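Greifarm bekommt Kugelschreiber nicht vom Tisch, Würfel gehen problemlos
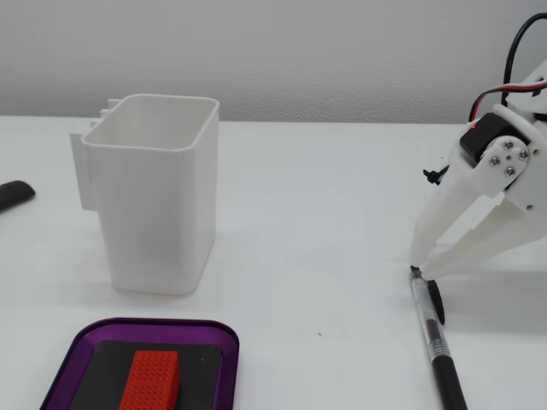
Ich baue seit September in der Werkstatt an einem kleinen Tischarm und hänge jetzt an einer eigentlich simplen Aufgabe: Stift vom Tisch nehmen, in einen Becher stellen. Der Arm ist nach der Mostach-Vorlage gebaut, die Steuerplatine ist ein Velent-Board, Software ist Windard auf einem alten Laptop. Die Finger sind lang und laufen zur Spitze hin schmal zu, der Stift ist ein normaler durchsichtiger Kugelschreiber mit schwarzem Clip. Wenn ich die Finger von oben über den Schaft fahre und schließe, rollt der Stift entweder weg oder er klemmt kurz und dreht sich beim Anheben um die eigene Achse heraus. Holzwürfel mit 2 cm Kante gehen jedes Mal.

Was ich schon probiert habe:

Greifhöhe in kleinen Schritten abgesenkt. Wenn ich zu tief gehe, drücken die Spitzen auf die Platte und der Servo fängt an zu brummen.

Schließgeschwindigkeit halbiert. Damit rollt er seltener weg, rutscht aber immer noch durch.

Stromgrenze für den Greiferservo in Windard von 2.000 auf 3.000 hochgesetzt (die Einheit steht nirgends, vermutlich ist es ein interner Wert). Nach ein paar Minuten wird das Gehäuse deutlich warm, besser gehalten hat es nicht.

Der zweite Teil ist der Becher. Der ist ziemlich hoch, und ich weiß nicht, ob ich den Stift lieber am Ende oder in der Mitte greifen soll. Wenn ich ihn in der Mitte habe, muss ich das Handgelenk ja noch drehen, damit er senkrecht hineingeht.

Liegt das an den Fingern oder an meiner Ansteuerung? Neue Finger drucken wäre kein Problem, ich möchte nur nicht fünf Varianten auf Verdacht machen. Filament ist PLA, PETG hätte ich auch da.

Antwort 1 — als Lösung markiert

Das liegt hauptsächlich an den Fingern. Zwei glatte PLA-Flächen auf einem glatten runden Schaft haben fast keine Reibung, und bei spitz zulaufenden Fingern ist die Kontaktfläche sehr kurz. Mehr Strom bringt da wenig. Stell die Grenze wieder auf 2.000 zurück, sonst ist der Servo irgendwann hin.

Ich hatte mit dem gleichen Aufbau dasselbe Problem. So bin ich vorgegangen:

1. Innenseiten der Finger mit Schleifpapier anrauen, entfetten, dann einen Streifen dünnes Moosgummi oder ein Stück Fahrradschlauch aufkleben. Sekundenkleber hält auf PLA gut. Den Streifen bis ganz an die Spitze ziehen, der Stift liegt ja auf der Platte.

2. Wenn das nicht reicht, in einen der beiden Finger eine flache V-Nut quer zur Schließrichtung einarbeiten. Nur in einen, der andere bleibt gerade und drückt den Stift hinein. Bei mir hatte die Nut einen Öffnungswinkel von 130 Grad, steilere Nuten haben den Stift beim Schließen angehoben und dann verkantet.

3. Prüfen, ob die Finger quer zum Stift schließen. Schon eine leichte Schräge reicht, dass er sich dreht und abhaut. Dreh das Handgelenk so, dass beide Fingerflächen parallel zum Schaft stehen.

4. Nullpunkt der Z-Achse mit geschlossenen Fingern neu setzen, nach dem Aufkleben noch einmal. Ein Blatt Papier muss gerade noch unter den Spitzen durchgehen.

Zum Becher: am oberen Drittel greifen, also auf der Clipseite, aber nicht auf dem Clip selbst. Dann anheben, Handgelenk kippen, über die Öffnung fahren und erst kurz über dem Rand öffnen. In der Mitte gegriffen kommst du mit den Fingern in den Becher und bleibst beim Öffnen an der Wand hängen. Den Becher würde ich festmachen, ein Stück doppelseitiges Klebeband genügt.

Antwort 2

Ich würde die Finger gar nicht aus PLA machen. Es gibt den Mirzaei-Fingersatz zum Selberdrucken aus TPU, der passt auf mehrere Greifer, ob auch auf Mostach weiß ich nicht. Bei mir lagen damit 79 Versuche hintereinander ohne Fehlgriff, allerdings mit dickeren Filzstiften. TPU druckt halt langsam.

Oder nimm einen sechseckigen Bleistift, der rollt nicht so leicht weg.

Antwort 3

Zum Brummen noch: Das ist normal, wenn die Sollposition weiter zu ist, als der Servo mechanisch kommt. In Windard kann man unter den Greifereinstellungen einen Haltewert eintragen, der nach dem Schließen übernommen wird. Den so wählen, dass die Finger nur noch leicht nachdrücken. Bei mir steht das Feld erst in der erweiterten Ansicht, in älteren Versionen heißt es anders.

Und schau dir die Kabel an. Wenn das dicke Kabel oben am Greifer beim Absenken unter Zug kommt, verdreht es dir das Handgelenk minimal, und dann stimmt die Höhe an der Spitze nicht mehr. Ich habe deswegen einen Abend lang am falschen Ende gesucht.

Kommentar des Fragestellers zu Antwort 1

Danke, Fahrradschlauch aufgeklebt und Z neu gesetzt. Der Stift bleibt jetzt beim Anheben drin, auch mit der Grenze auf 2.000. V-Nut habe ich noch nicht gemacht. Beim Hineinstellen bleibt er manchmal mit dem Clip am Becherrand hängen, da muss ich den Anfahrpunkt wohl noch etwas verschieben.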